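Imprimir este mensaje | Enviar por correo electrónico
Buscar en la lista Buscar Búsqueda avanzada

Lista: casa-y-ropa
Asunto: Re: Lavar y guardar el edredón blanco antes de septiembre
Fecha: lunes, 31 de agosto de 2020

Hola a todos:

Contesto por partes al mensaje del otro día, que lo tenía pendiente desde que volví a casa. Copio lo que se preguntaba para no perder el hilo:

> Tengo un edredón blanco de cama grande que lleva todo el verano
> en el altillo, metido en una bolsa de plástico. Lo he sacado y huele
> a cerrado. No sé si lavarlo entero o airearlo y ya está. La etiqueta
> casi no se lee, así que no me fío de meterlo a cualquier programa.
> Tampoco sé si cabe en mi lavadora, que es una Noron de las
> normales. La lavandería de la calle de abajo me cobra 11 euros
> por pieza, y tengo 2 edredones.
>
> Otra duda: ¿cómo lo dobláis para que no se hagan bultos en las
> esquinas? El mío, cuando lo desdoblo, tiene todo el relleno en
> un lado. Y lo de la funda, que siempre acabo metida dentro yo.

Primero, lo del olor. Si solo huele a cerrado y no tiene manchas, yo no lo lavaría. Un día entero al aire, sin sol directo, y dándole la vuelta a mediodía. Si no hay terraza, sirve una silla puesta delante de la ventana abierta, con el edredón bien extendido sobre el respaldo y sin que toque el suelo. Por la tarde se mete en casa, antes de que refresque, porque el relleno coge humedad enseguida. Si al día siguiente sigue oliendo, entonces sí hay que lavarlo.

Segundo, la lavadora. El tamaño importa más que el programa. La prueba que hago yo es meterlo seco en el tambor, sin apretar. Si queda sitio para pasar el brazo por encima, cabe. Si hay que empujar con la rodilla, no cabe y no merece la pena insistir: sale mal aclarado y el relleno se apelmaza. Con la etiqueta borrada yo voy a lo seguro, agua fría o a 30 grados, programa delicado, poco detergente líquido y nada de suavizante. Un aclarado de más y el centrifugado bajo. Eso vale para relleno sintético. Si es de pluma y no se sabe cómo lo han tratado antes, mejor preguntar en la lavandería. Por 11 euros no me la jugaría con uno bueno.

El secado es lo más pesado. En plano o repartido entre dos cuerdas, nunca colgado de una sola punta. Hay que ir a sacudirlo varias veces y deshacer con los dedos los grumos que se noten. Aunque la tela esté seca, por dentro puede no estarlo. Yo espero un día más de lo que me parece necesario. El año pasado guardé uno con prisa y en octubre tuve que lavarlo otra vez.

Tercero, el doblado. Antes de doblar nada lo cojo por el lado corto, lo levanto todo lo que me dan los brazos y lo sacudo hacia abajo. Luego lo giro y repito por el otro lado. Así el relleno vuelve a repartirse. Después:

- En tres a lo largo, como una carta, sin planchar con las manos.
- En tres a lo ancho, empezando por el lado de la etiqueta.
- Se deja reposar un rato encima de la cama para que pierda el aire solo.
- A la bolsa, con el pliegue hacia la cremallera.

La bolsa, de tela. Las de plástico en las que vienen de la tienda están bien para traerlo a casa y poco más. Yo tenía una de vacío marca Fisto y la dejé de usar: el edredón ocupaba la mitad, eso es verdad, pero luego tardaba una semana en recuperarse y las costuras quedaban marcadas. Ahora uso una funda vieja de almohada grande, cerrada con una cinta. Para lo que va al altillo me hice con un par de cajas Hutchins con tapa, bajas, que entran justas entre la balda y el techo. El edredón va arriba y las mantas debajo, que pesan más.

Una cosa que a mí me sirve es hacerlo todo el mismo día que cambio la habitación de verano a invierno. Se saca lo que hay por el suelo, se barre, y solo entonces se mueve la ropa de cama. Si se hace al revés, el blanco acaba recogiendo lo que haya por el suelo. Yo siempre digo que voy a despejar antes y no siempre lo hago. 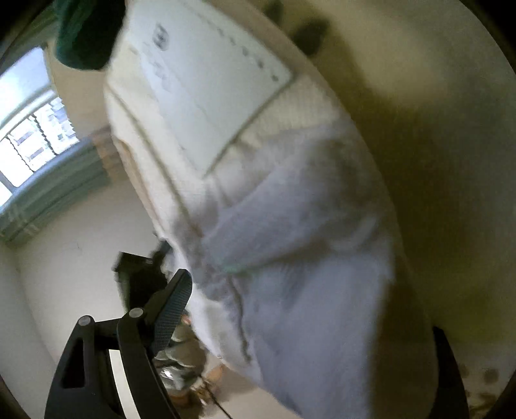
La ropa blanca levantada para ver la etiqueta. El suelo, todavía sin recoger.

A mi etiqueta le pasa lo mismo que a la de la pregunta, no hay manera de sacar nada en claro. Si alguien conoce un truco para leerlas cuando la tinta se ha ido, que lo diga. He probado con una linterna por detrás y a contraluz en la ventana, sin resultado. Lo que hago con las nuevas es apuntar la composición y la temperatura en una libreta el día que las compro.

Sobre la funda nórdica: se vuelve del revés y se extiende encima de la cama, con la abertura a los pies. El edredón va encima, estirado. Se enrollan las dos cosas juntas desde la cabecera hasta los pies, se mete el rollo por la abertura dándole la vuelta a la tela y se desenrolla hacia arriba. La primera vez parece que no va a salir. Si el edredón baila dentro, un par de cintas cosidas en las esquinas lo arreglan. Yo las compré en la mercería Usen, un rollo de algodón blanco, y me ha sobrado para años.

Queda lo del peso del relleno, que salió en otro mensaje (el 698 del archivo, si alguien quiere buscarlo). Para mi casa, que es cálida, uno de 300 gramos es de sobra en enero. En una casa fría puede quedarse corto, y entonces prefiero añadir una manta encima antes que comprar otro más gordo que luego no entra en la lavadora.

Si al final lo lavas en casa, escribe y cuenta cómo ha quedado. Y si lo llevas a la lavandería, pregunta si te lo devuelven doblado o comprimido - a mí me lo dieron una vez hecho un ladrillo y tuve que dejarlo abierto en la cama dos días.

Un saludo

Imprimir este mensaje | Enviar por correo electrónico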